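Paper size should be a property of the document

For most of the past two decades, office software has treated page dimensions as a setting of the printer. A user opens a file, selects a device, and the device reports what it can hold. If the file was laid out on A4 and the tray holds Letter, the driver scales, clips or reflows, depending on a preference that few people have ever opened. I think this arrangement is wrong and that the cost of it is being paid in the wrong place.

Consider page references. A maintenance manual issued by our Anik office runs to 821 pages on A4. Reflowed to Letter, the same source produces a different number of pages, and every printed cross-reference after the first chapter is off. Ihor Kovalchuk spent a good part of January correcting an index by hand before someone noticed that the source file had been right all along. The fault was in a default.

The usual defense is that scaling solves the problem. It does, for a letter or an invoice. It does not for anything with a ruler, a drawing at 1:1, a label template or a form that will be scanned against a fixed grid. A scale factor of 94 percent is invisible to the eye and fatal to a drilling template. The driver has no means of knowing which kind of document it has been given, and it should not be asked to guess.

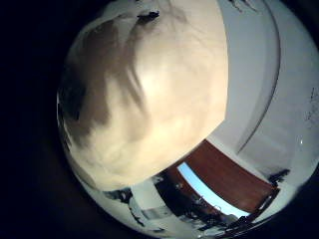
Document Standards Group, Ceslow

The second defense is that authors do not think about paper and will not start now. Peter Hubáček made this case to me at some length, and he has a point about casual users. But the author is the only party in the chain who can know whether the dimensions matter. Asking that person one question when the file is created is cheaper than asking every recipient the same question at the tray.

What I would propose is modest. The file carries its page size and a single flag: fixed or flexible. A flexible file may be scaled or reflowed by whatever prints it. A fixed file prints at its stated size or stops with a message that names the size required. The Rovudar templates already do this with a macro — a clumsy one, maintained by Prakash Namboodiri — and of the 1,065 jobs logged under it, 176 stopped for the wrong paper. Each of those would otherwise have come out of the machine looking fine.

There is a case against stopping a job, and it should be stated. A queue that halts at night delays everything behind it. Iveta Hájek prefers a warning page followed by the scaled output. My objection is that warning pages get separated from what they warn about, usually within a minute of leaving the tray.

Holding the one job and letting the rest of the queue continue would answer most of her concern. Our print server can do it now. The option is six menus deep and off by default.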